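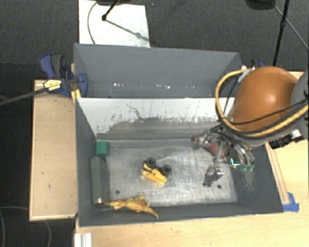
Section 4. Working alongside the Nodus picking cell

Bin sorting at the Titau returns room used to be done by hand from start to finish. With the cell running, the arm does the picking and the bench operator looks after the bins, the stops and anything the arm leaves behind.

4.1 Starting a batch

1. Check that both compartments sit square on the table and that the clamps are tight. Push each clamp by hand; it should not shift.
2. Tip the mixed items into the front compartment. Spread them out so that none stands above the wall. Keep each batch to 18 items or fewer.
3. Leave the rear compartment clear of stock.
4. Step back behind the floor line and press START on the Triltine panel. The arm waits 9 seconds before it moves.

CAUTION: Do not reach into either compartment while the arm is powered. Press HOLD and wait for the steady lamp.

4.2 Missed items

Soft or crumpled items and small metal parts may need more than one attempt. Let the cell try for 30 seconds, then press HOLD, take the item out and put it in the hand tray. Missed items are logged by the cell and do not count against the operator.

Note: Scratches on the metal floor plate and worn coating on the inner panel are normal wear. Report a bent plate or a lifted edge.

4.3 Changes to the shift

The daily target of 320 items now belongs to the cell. Operators rotate between the bench and the inspection desk at the mid-morning break. Anyone who has not done the bench training stays on inspection. To book it, see Adebayo Okonkwo.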